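Visit to the Drunbridge workshop, notes for our group

Last updated: 3 January 2026

In December we went with four persons to Drunbridge, where Clarkwood lets visitors try its hand-held grippers. Salamatu Arthur had arranged it. From our side came also Kwesi Darko, Lamisi Zakaria and me. We wanted to know which fingers we should order for our own lab, and if the marker cubes are better for us than the tracking we use now.

Maarten Verstraete received us and explained the two finger types. The first is the hard finger, which we know already. The second is a soft pad that bends around the object. He gave us 14 small tasks, to be done once with each type. Most were simple: lift a cup, turn a page, put a cap on a pen. The cloth folding took me the longest time, and I had to begin it again twice.

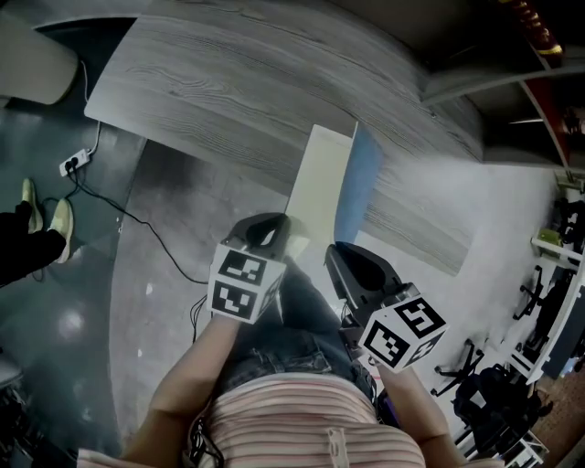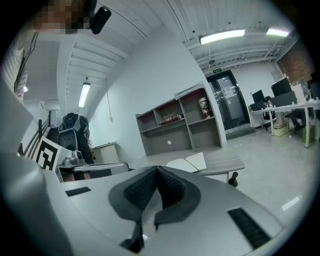

First picture: at the table with both grippers, each with its marker cube. Second picture: the soft finger pad, seen from the camera of the right gripper.

With the soft pads I finished all the tasks. With the hard fingers I failed at the page turning, and Lamisi failed at the same one. Kwesi preferred the hard fingers for the pen cap, because he could feel better when it was straight. My wrists were tired after 24 minutes, so I would advise to plan short sessions.

On the tracking I am less sure. Maarten told us that the system loses a cube when the hand turns too far to the inside, and we noticed this in our own recordings when he played them back. Veronika Pintér had asked me before the trip about the cable length. The answer is that longer cables can be ordered, but delivery takes seven weeks.

We did not have time for the Flengate controller. Salamatu will ask if we can come back for it. Until then my proposal is to order one pair of soft pads and keep our hard fingers for the small parts.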